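Sorting day, again

27th August

Okay, so the big sort of the back room has finally started, and I have already bought more bins than I have things to put in them. Anybody who has read this blog since June will not be surprised!

It began with the hall closet. I opened it to get a light bulb and a bag of old Vilta catalogs slid out onto my foot, and that was my Saturday gone. I had been saying I would do it "when it cools down" (it has not cooled down). So everything came out, and I mean everything - chargers, candle ends, a Gremen lamp with no shade, and instructions for a vacuum cleaner we gave away two apartments ago.
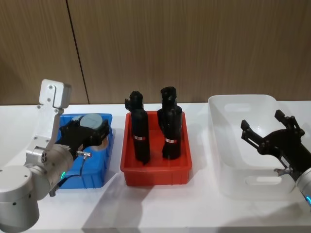 Color is the only system that has ever worked for me. I tried labels, I tried one of those list apps, and I even tried the Hedis drawer dividers everyone raves about, which fell over every time I shut the drawer. With a blue bin, a red tray and a white basket next to each other on a white table, I can tell where I'm putting something before I've properly woken up. Blue is for stuff that stays in the room, red is for stuff I need to make up my mind about, and white goes out the door. The red one is shallow, so tall things stick up out of it and glare at me until I decide. I like that a lot more than a deep box where they can hide for a year.

The rule about cables is still a mess, though. My sister-in-law swears by a freezer bag for each one, and I bought a pack of 200 bags on her say-so, so I guess we're doing that now. If you have a better idea please tell me before I open the pack!

Next up is the shelf over the door, once I find the stepladder.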